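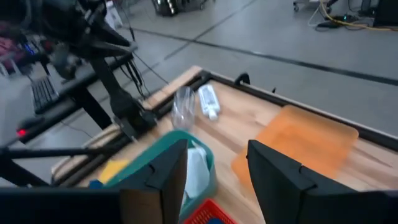

View from the right wrist camera, Favton open day, July

railcart67
Went to the Favton open day at Purkanholm. Two arms clamped to a table, household stuff laid out between them: clear cup, white tube, orange cutting board, a teal basket. I stayed at this table most of the afternoon. Anyone else go?

flollis_fan
I was there until 3. Liked that they used ordinary things. The trade show demos I've seen all used the same foam blocks.

dunmore_k
I wasn't impressed. The staff reset the table between runs and I waited nine minutes for one pick. The Wickramasinghe demo last year moved faster.

railcart67
That one had a fixed part in a fixed spot. A clear cup is hard for a camera, especially on light wood.

dunmore_k
Fair on the cup. They should still post a success rate. The handout said 1,579 runs and left out how many worked.

hexkey
I asked at the desk. They said the number covers two different grippers, so they don't publish one rate. I'd want both.

flollis_fan
Same. Did anyone find out what the fingers are made of? I could only see they were black plates with a notch near the top.

hexkey
Didn't ask. There's an email on the back of the handout, I'll write tonight.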